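Filed under: Meetings & Minutes / Rehearsal Rooms

Plutby Players' Cooperative
Minutes of the members' meeting, 8/12/21

Minutes of the previous meeting
Accepted, with one correction. The item on the drum risers should have said "offered", not "delivered". They still have not been delivered.

Matters arising
The piano in the large room has been tuned. Two members said it did not sound like it. The secretary has the tuner's receipt and will bring it next time for anyone who wants to look at it.

The noise complaint from next door was withdrawn in writing. The meeting noted that the same complaint was withdrawn in May and came back, and asked for the letter to be kept.

Eredex proposal
The meeting had before it a four-page offer from Eredex to take over room bookings. Eredex says its system would fill more of the empty daytime slots. The offer does not say how, or for whom. Several members pointed out that people with jobs do not rehearse at eleven in the morning, whatever they book with.

The set-up charge is £1,111. Asked what this covered, the secretary read out the paragraph headed "What this covers", and the meeting was none the wiser. There is also a charge on each booking, which appears only on the last page.

It was said in favour that the present paper diary has led to double bookings, one of them with a brass band. It was said against that both bands in that case had written in the diary quite clearly and neither had looked at the line above.

Agreed: not to accept the offer as it stands. Secretary to ask Eredex for the name of one rehearsal studio of our size that uses the system and would speak to us.

Equipment
The Prosser bass amplifier has been repaired again. The repairer described the fault as "intermittent", as he did last time. Members using it are asked to write down what they were doing when it cuts out, as "it went funny" is no use to anybody.

Cables continue to leave the building. There were 32 on the shelf list and the shelf does not look like 32. A proposal to mark them with coloured tape was carried, although it was remarked that the last lot were marked too. Small items left behind after sessions (drum keys, capos, earplugs, one tambourine) will go to the desk and be kept for a month.
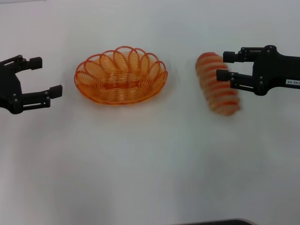
Orange wire basket on the table.

Dolludetti night
Dolludetti have asked to use the large room for a public show, with three support bands to be found from the membership. They expect 100 people. The meeting asked what this figure was based on and was told that it was based on interest online. Their last show here drew fewer people than there were on stage, if one counts the horn section.

Dolludetti also propose that support bands sell tickets themselves and are paid from what they sell. There was a long discussion. Older members have played on these terms before and did not recommend it. A counter-proposal, that every support band gets a flat fee and Dolludetti carry the risk, was carried with one against.

The room will be held for them until the next meeting. No posters to go up before terms are agreed in writing.

Subscriptions
A rise of £7 a month was proposed. The accounts sheet handed round did not add up, and the second copy did not add up differently. The vote was put off. Members are asked to bring questions about heating to the next meeting, when the bills will be available.

Any other business
A member asked whether the recording day would happen this time. The secretary said that it would. The member asked for this to be minuted.

Date of next meeting to be put on the door.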